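# Pradside basket sorting – notes on the items and the layouts

Read this before using the item list. Written fast, will tidy later. Last touched Nov 9, 2023.
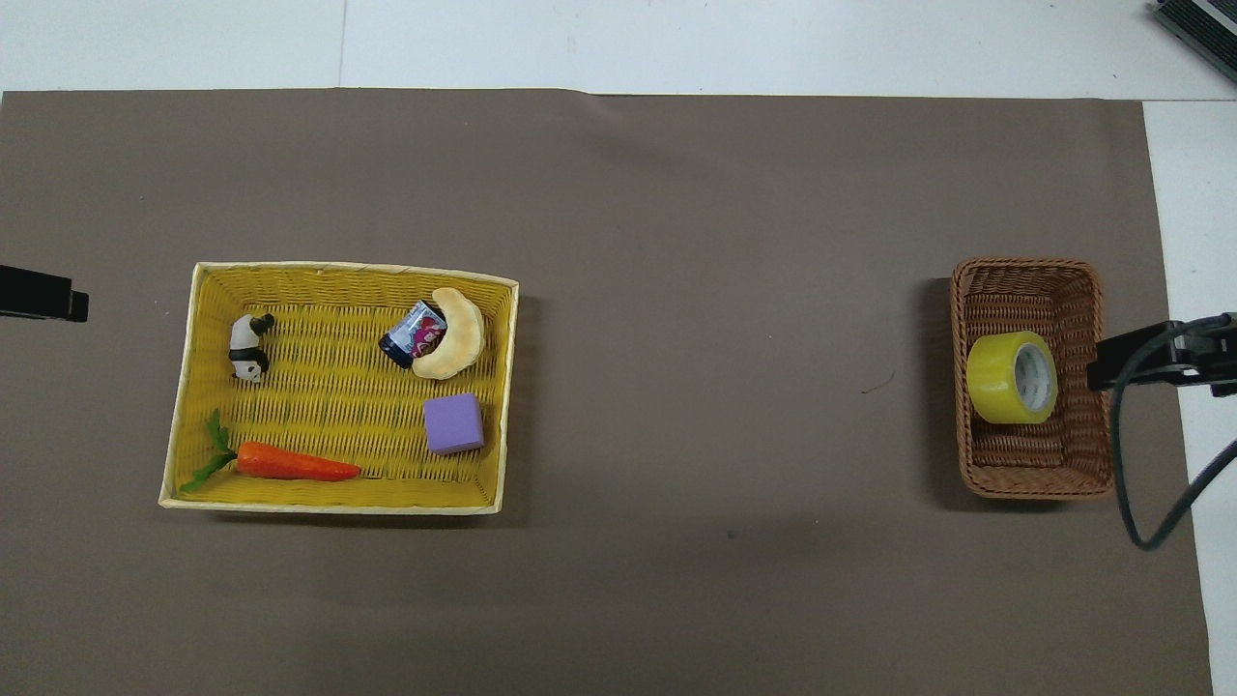
Covers the small-things set only. The kitchen set (Cokora) has its own readme, don't mix the two, the item names overlap and the meanings don't.

## What's in here

- `items.csv` – one row per object, name, group, main color
- `layouts/` – which items start in which basket, one text file each
- `notes/` – my handwritten stuff typed up. Partial.

44 items in the full box, 100 layouts. Layouts 1 to 20 were written in July before we settled the names, so expect "tin" where later ones say "jar". Same thing. Haven't fixed it.

## The baskets

Two, always on brown paper over the white table.

| name in files | looks like |
|---|---|
| `yellow` | woven, shallow, pale rim, the bigger one |
| `brown` | wicker, smaller, thick rolled rim |

Both rectangular. Old layouts call the brown one `tray`. Not a tray.

The paper gets replaced when it tears, not when it creases. So creases and specks vary, ignore them.

## Items you'll meet most

**panda** – small figurine, black and white. Ends up on its side a lot. Pose is not recorded anywhere, don't go looking for it.

**jar** – dark blue with a printed label, pink/red/white/blue. Group is `container`, NOT `food`. Had a long argument over this, it's settled.

**croissant** – toy, pale beige, curved. Group `food`. Color column says `beige`, a few rows say `cream`, my typo-ish fault.

**cube** – lavender, foam, soft edges. Group `shape`. Sometimes `purple` in the color column. Treat lavender and purple as one.

**carrot** – toy, orange with green leafy tops. Group `food`. Colour by the body, so `orange`.

## How a layout works

Start state, then end state. Example, layout 37 – panda, jar, croissant, cube and carrot start in `yellow`, food goes to `brown`, the rest stay put. File looks like this:

```
start yellow: panda, jar, croissant, cube, carrot
start brown: -
end yellow: panda, jar, cube
end brown: croissant, carrot
```

A dash means empty. Order inside a basket means nothing. Touching or overlapping is fine, we never spaced things out.

Things on the paper and in neither basket are listed as `loose`. 7 layouts use it.

## Sorting rules used

- by group (most of them)
- by color
- "toys that are animals" vs everything else – a bit vauge, panda and friends
- free choice, no end state given, file just stops after the start lines

## Known problems

- Layout 44 has the cube listed twice. There's only one cube.
- Carrot leaves catch in the weave of the brown basket. If it comes out with something else attached, put the other thing back and carry on
- `items.csv` has trailing spaces in the group column, strip them
- Size column removed. Was filled in by eye by three different people and useless
- Hemmin label names (the old spreadsheet) still turn up in `notes/`. Lookup table is on my list

## Adding items

Fits flat in the brown basket, or it doesn't go in. No glass, nothing that rolls off by itself. Add the row first, then write layouts. Lowercase, one word. If it needs two words use an underscore.

Don't rename existing ones please – the Bindo checklist reads the names straight from the csv and breaks quietly.

## Who

Morag Cruickshank wrote the item list and most of the layouts. Ask her before changing a group. Layout mistakes, just open an issue with the layout number and waht's wrong.

## TODO

- [ ] tin → jar in the July files
- [ ] tray → brown, same files
- [ ] fix 44
- [ ] one word for the croissant color
- [x] drop size column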